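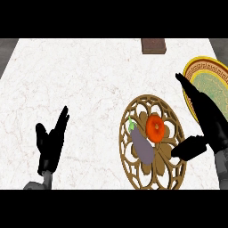 Drovau: frequently asked questions

Maintained by Krishnamoorthy Warrier. Last changed 24th July. Please read to the bottom before writing to the list.

What is Drovau?

A grasp and motion planner for two-armed robots with multi-fingered hands, plus the simulator bindings we use to test it. You give it a scene and an instruction such as "put the tomato on the plate", and it returns joint trajectories for both arms and a score. The score is the part people quote. We would like them to quote it less.

Does it work?

In simulation, on tabletop scenes, often. On hardware, less often, and we have much less data there. If you came from a talk where a single success rate was on the slide, ask the speaker which scenes, which hand model and how many tries were allowed. Any of those can move the number more than the planner does.

What does the score mean?

It is the planner's own estimate that the grasp will hold through the lift. It comes from a learned model, and the model was trained on grasps that the same planner proposed. You can see the problem. Murali Nair has a branch that trains on grasps from a random sampler, and the scores there are lower and, as far as we can tell, more believable. It has not been merged. Do not use the score as a safety check.

Can I compare scores between two objects?

We wish you wouldn't. An eggplant and a tomato lying on the same trivet are different problems for a hand with fingers this long. The tomato can roll away on first touch, and the eggplant can turn about its long axis while the fingers close. The model was never calibrated across shapes.

Which simulator do you use?

Our own fork of the one that ships with Camport. The fork exists for one reason: the stock contact solver let objects sink slightly into thin geometry, and grasps that should have failed were passing. We fixed the case we knew about. There are probably others.

The renders look realistic. Doesn't that help?

It helps the people who decide on budgets. Veins in a marble counter do nothing for contact physics. For the perception module there may be a small benefit from varied textures, but we have not been able to separate it from the benefit of simply having more scenes, so we make no claim. A good-looking scene also makes reviewers kinder than they should be, and that includes us.

Why does perception fail on the openwork trivet?

Depth is the usual cause. The segmenter sees counter through the gaps in the brass and splits the trivet into pieces, or else fills it in as a solid disk. With the solid disk the planner is quite happy, and will put a fingertip where a real one could catch in a gap. Set collision_source to mesh if you have a mesh. If you don't, increase the clearance and accept that some low grasps will disappear. Kha Đinh's patch for perforated surfaces is in the nightly build and has had very little testing.

The right hand stops beside the object and never closes. Is that a bug?

Maybe. Check these first.

Is pregrasp_only still true in your config? It is true in the sample file. This accounts for most of the mail we get.

Did the planner run out of time? The default budget is 2 seconds. When it runs out, the arm holds its last valid pose and the log says "complete", a poor choice of word that will change in August.

Is something next to the target? A plate just beyond the trivet can rule out every approach for the longer finger. Turn on the rejected-grasp view and look.

If none of those apply, send a log.

Why is the left arm just hovering there?

The task allocator gave it nothing to do. One-object tasks go to whichever arm has the cheaper path, and the other is parked above clear counter with the hand raised. You can give it a different parking pose. Some users have asked us to describe the parked arm as "ready to assist". It isn't. It will not react to a slipping object unless a second task has been queued for it.

Does the planner understand language?

No. The front end matches your sentence to a list of task templates and then matches the nouns to object labels. Longer sentences work when they happen to contain a phrase it knows. Try a nonsense instruction with one valid noun in it and see what comes back. Tiburcio Cárdenas does this before every release and the results are worth reading.

How many runs do I need before I believe a result?

More than 5. We ask for 40 per scene, with object poses changed each time and the seeds published. If you change the planner settings after looking at the failures, start over with new seeds.

Has anyone outside your group reproduced the numbers?

One lab, at Plirnstead, got close on pick tasks and well below us on placing. Sudheer Suvarna went through their logs and found a difference in how "placed" was counted: we were accepting an object that touched the plate at all, even if it then rolled off. Our figure was the wrong one. The old tables are still up with a note on them.

Is there a hardware driver?

There is one for the Devadiga hand. It runs. Force limits are set in the driver and the planner does not know about them, so a plan can be perfectly valid and still trip the limit halfway through. Keep a person at the stop button.

Should I use Drovau in a product?

Not this version.

Where do I report a failure?

On the tracker, with the scene file, the seed, the config and the full log. A video alone doesn't let us replay anything. We close reports without a seed after 5 days.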